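This is the data card for the Ovell tabletop set, the part of our work on two-arm robots where we try to find out how much a wrist view adds to a fixed view. Zlata Sirko wrote the first version and the rest of us have been adding to it ever since, so please forgive a few changes of tone along the way!

Last updated: 2022-12-31

## What we were asking

Our earlier Noveo policy learned from one fixed view only, and it did pretty well on big, slow moves. Where it struggled was the last little bit before contact, when a finger has to meet something thin or shiny. So for Ovell we kept the same network, gave it the wrist views too, and trained it again from scratch on the same tasks (a simple comparison, we know, but we wanted to see it done carefully before trying anything fancier).

Thin reflective parts are the hard case. A bent metal strip changes its look with every small turn of the wrist, and the pinch point hides right down between the fingers.

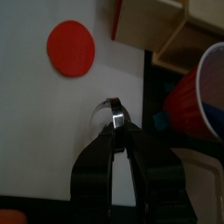

## How the episodes are set up

Each task has 16 start layouts, and every layout was recorded by two different operators. The work area is a black tabletop inside black fabric walls, with a wooden drawer box, a cup and a white board with a red circle on it. Small items get moved from one layout to the next, so please don't assume that an object is in the same spot across episodes, or even that it's there at all.

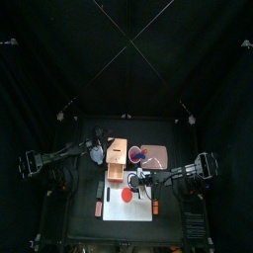

We split the data by layout and kept both operators in each split, which makes the test numbers lower than a random split would, but we trust them a good deal more. If you compare against Noveo, please use the same split file, `splits/matar.json`, or the two sets of scores really can't be put side by side.

## Results so far

On the held-out layouts, out of 29 trials per policy:

| Policy | Views | Completed |
|---|---|---|
| Noveo | fixed only | 12 |
| Ovell | fixed + wrist | 14 |

We were hoping for a wider gap, and with so few trials we wouldn't lean on this one very hard. Going through the failures by hand, we felt that Ovell missed fewer grasps but got stuck more often after a good one, and we don't have a firm explanation for that yet.

## Known problems

- Glare on metal parts can wash out the wrist view for several steps in a row.
- Arms often cover part of the board in the fixed view.
- Success labels from June used an older rule and still need a second pass.

Bug reports and odd findings are very welcome in the issue tracker, and Zlata reads all of them.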